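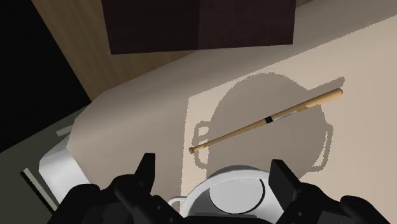

Wrist view, simulated counter, bat ahead of the open gripper fingers.

May 22, 2019
Evaluation of the Drastau simulation kit (supplier: Millisico), entry by R. Sandhu.

The trial license permits 400 episodes. K. Dubey and I ran 30 today with the bat, all on the counter layout. Loading took about 2 minutes per batch, within the supplier's stated limit.

The gripper's shadow falls on the counter beneath the middle of the bat, and its outline is jagged. Millisico has been asked whether shadow resolution can be raised under the basic license -- the price list does not say. The label patch beside the black band is too small to serve as a grasp marker.

Dubey prefers the Wilska package for its export tools. I have no objection, but the comparison requires the same object and the same counter height.

Open: contact settings for the handle; renewal quote, due in October.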